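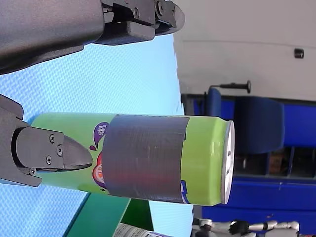

Gripper at a taped-up drink can. Budget thread below.

1/ We're planning next year's equipment order for the manipulation bench, and a few people asked how I put the numbers together. I'm writing it out while it's fresh. It's a small lab with a small budget, so adjust for your own place.

2/ The order has to be in by the end of September. Anything after that goes into the next cycle, and we learned last year what a long wait that is when you're down to your last set of fingertips.

3/ First thing on the sheet is fingertips and not arms. The arm quote is the big number everybody looks at, but the arm is the part we replace least. Fingertips are what touch things all day.

4/ We used to buy them one pair at a time. Each order meant a new form, a new shipping charge and a signature from Hülya Kaplan in purchasing, who has better things to do. This time it's one order for 14 pairs.

5/ Where does 14 come from? I went back through the bench log and counted every swap we wrote down, then added two pairs for the swaps I know we didn't write down. That's the whole method.

6/ Screws. Put them on the sheet as their own line. Small fasteners go missing on every pad change, and a bench can sit idle for an afternoon over one of them. A bag of 100 in the right size costs less than lunch. Check the thread against the mount before you order – I got this wrong once and we still have the bag.

7/ Test objects are the line that gets cut first, and I'd argue to keep it. Cans, bottles, boxes. Cheap, yes, but they dent and get thrown out. If you don't budget for them, people bring things from home and then you can't repeat a run.

8/ Duct tape too. One roll goes a long way. I list it under consumables with the cable ties and the wipes.

9/ Someone asked me why we don't buy proper test objects with known weights and sizes. We priced a set from Zasitz. It's a nice set. It would also eat most of the consumables line, and the jobs we care about involve ordinary household stuff. We may get it the year after.

10/ Now the arms. We have two quotes, one from Prokonstead and one from Rereck. The Prokonstead arm is cheaper up front. The Rereck quote includes the controller, the cables and a day of setup. Once I added those to the first quote, the gap was small enough that price stopped deciding it.

11/ What's deciding it for me is repair. I asked both of them the same question: if a finger housing cracks, what do I order, how long does it take, and can I fit it myself? Rereck sent a parts list with prices the same day. Prokonstead said to ship the whole gripper back.

12/ Shipping a gripper back can take up to two weeks, and that's their number. With one spare gripper we could live with it. We don't have a spare gripper. So if we go with Prokonstead, the real quote is the arm plus a second gripper, and then it's the expensive one.

13/ Anoma Jayasinghe made a fair point at the bench meeting. Our existing mounts fit the Prokonstead flange with no adapter, and they don't fit Rereck. So I added an adapter plate to the Rereck side, plus a few hours of shop time. Still ahead, but less than I'd thought.

14/ Things I forgot on the first draft of the sheet:
- a surge protector for the second bench
- replacement cloth for the work surface
- storage bins with lids
- the import fee

15/ The import fee was the painful one. Ask for the quote with everything on it, delivered to your door. If the seller won't do that, add your own line and guess high.

16/ I left a line for floor space too, at zero dollars. It costs nothing on paper, but a second arm means moving shelves and losing a walkway, and I want whoever signs this to see it written down.

17/ Adom Boateng asked if we could lease. We looked at Safavi, who lease arms by the month. Good if your project has an end date. Ours doesn't, and the lease didn't cover wear on the fingers, so we'd be buying those anyway.

18/ Draft goes to Hülya on Friday. If you run a bench like this and keep a log of fingertip swaps, I'd like to compare numbers. Replies are open.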